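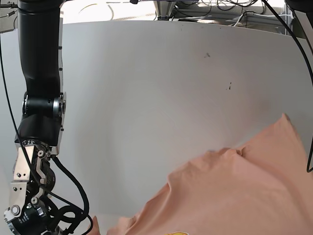

Peach-colored fabric on a curved white surface.

Guides > Jasgate Steamer > Section 5: First Fill and First Garment

Last updated: 20 May 2024

You've put the stand together, so now comes the fun part! Steaming a plain cotton T-shirt is the best way to get a feel for the Jasgate, and the first one usually goes faster than people expect.

Before you start, check that the tank is seated and the hose has no kinks. Set the steamer on a flat floor, with 40 inches of clear space above the pole.

1. Lift the tank straight up by its handle and turn it over.
2. Unscrew the cap and fill with cold water to the MAX line. Tap water is fine in most towns. If yours leaves white crust in the kettle, use distilled.
3. Close the cap firmly, flip the tank back over, and lower it until it clicks.
4. Hang the steam head on its hook, plug in the cord, and turn the dial to 2.
5. Wait for the green light, then let the head steam into open air for a few seconds. A little spitting is normal on the first fill.

CAUTION: Steam burns happen fast. Keep your free hand out from under the head, and never steam clothes while someone is wearing them. 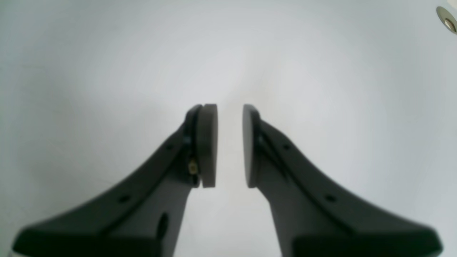
6. Hang the shirt by the shoulders and pull the hem gently with your free hand so the front is flat.
7. Start at the collar and move down slowly, letting the head just touch the cloth. Go over the sleeves last - they relax beautifully once the body of the shirt is done.
8. Leave the shirt on the hanger for 5 minutes before you fold it. Warm cotton picks up new creases very easily.

NOTE: For printed shirts, turn them inside out first. Müzeyyen Sarıgül on our test bench likes to steam prints from the back only, and her shirts look wonderful.

NOTE: The Gatti brush from the older Bosen kit does fit this head, but take it off for knits. The bristles can pull loops.

When you're finished, turn the dial to 0, unplug, and let everything cool for 40 minutes. Then empty the tank. Water left sitting from December to spring will smell, and the smell is hard to get out.

If the green light never comes on, see Section 8, Error Lights.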